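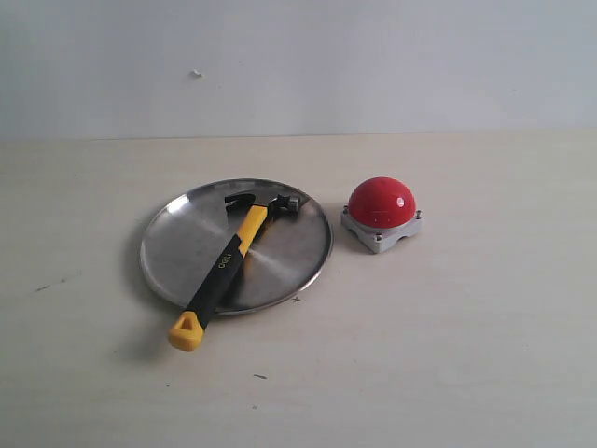 Day one of teaching a robot to pick up a hammer. I have owned hammers for most of my life and assumed this would be the easy one.

The task, as written on the Imora sheet: take hammer off plate, press red button, put hammer back on plate. A toddler could do it. A toddler would also do it 200 times for crackers, and I'm starting to see the appeal.

I drive the arm from a little handset made by Salameh. It copies whatever my wrist does. I've learned that my wrist does a lot of things I never asked it to.

Grabbing by the yellow part: fine. Grabbing by the black grip: the head swings around like it's looking for someone.

Steel plate plus steel hammer is a sound I now hear while brushing my teeth.

Edent wants 80 clean demos before they'll train anything. Clean means no hesitating. I hesitated on the stairs this morning.

Tried Jukska's method, where you hold the arm and drag it through the motion by hand. Much smoother! Also my shoulder has filed a complaint.

The button is big, red and round, and I missed it. With the hammer in the gripper. Twice in a row. Those went in the folder called "recovery behavior," which is a very kind name for a folder.

Playback of the first policy, trained on my demos. It reaches for the handle, stops, backs off, reaches again. So that's what I look like.

Target by September is 400 demos and 2 more tools. I've asked if one of them can be a sponge.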